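How to Compare Two Grippers Without Fooling Yourself
Filed under: bench tests, home tasks 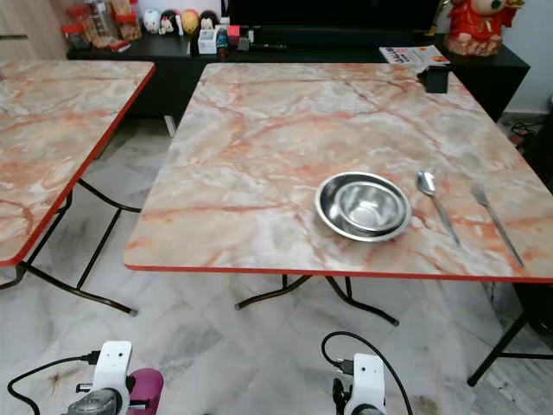
Most gripper comparisons I read are worthless. Someone fits the Ollwood, runs it on a Sunday, fits the Gagnon a week later under different light, and announces a winner. If you want a result you can defend, try this.

1. Pick boring objects. Polished steel tableware is my choice. Thin handles show up bad fingertips fast, and reflections give the camera something to worry about. Foam cubes prove nothing.

2. Mark the start positions with tape and put everything back on the marks after each run. "Close enough" isn't.

3. Leave the controller alone. We use Culex at its stock settings. If you retune for one gripper, retune for the other, and write down the hours you spent.

4. Do seven runs per gripper, then swap and do them again. Tyson Wong thinks six is plenty. I don't trust six.

5. Count a regrasp as a miss. Istier's brochure counts it as a success, so read their percentages with that in mind.

6. Have a second person score the video. Subira Langat scored mine and threw out two lifts I had passed.

What about price? The Gagnon fingertips are $589 a pair. I would want to see a clear gap on forks before paying that, and so far I haven't. Check the cable slack before you start, too. A tugging cable looks a lot like a weak grip.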